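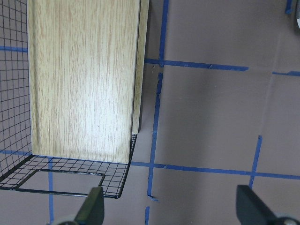 Wrist view only: is 200 demos enough?

kdaly
Task is the wooden panel and the black mesh rack, blue tape on the table as a grid. I have 132 demos and want to stop at 200. Anyone trained on wrist footage alone for this?

niamh_g
I doubt the number matters much. Look how much of that view the panel takes up. Your policy will learn pale wood grain and very little else.

kdaly
It can still see the mesh and the fingers, though.

plullow_colm
Thin black wire on grey, with the grey showing through every hole. Good luck. And I'd worry about the tape – if the rack always starts in the same square, the model will read the tape and ignore the rack. We had that at Lenihan and it took until July to spot.

niamh_g
Disagree on the tape. It's fine if you move the rack between runs. Do you?

kdaly
Every 3 demos or so.

niamh_g
Then change it every time, and turn it as well.

clodagh.k
More than 100 of mine went in the bin over this. I'd add a fixed camera before recording another one.

plullow_colm
A second camera won't cure lazy placement. People say "just add a view" for everything on here.

clodagh.k
It let me see which side of the rack the arm was going for. Call that what you like.

kdaly
OK, random placement first, then I'll test at 132 and post the failures.

niamh_g
Post the successes too, with the rack somewhere it hasn't been before. I'll believe it then.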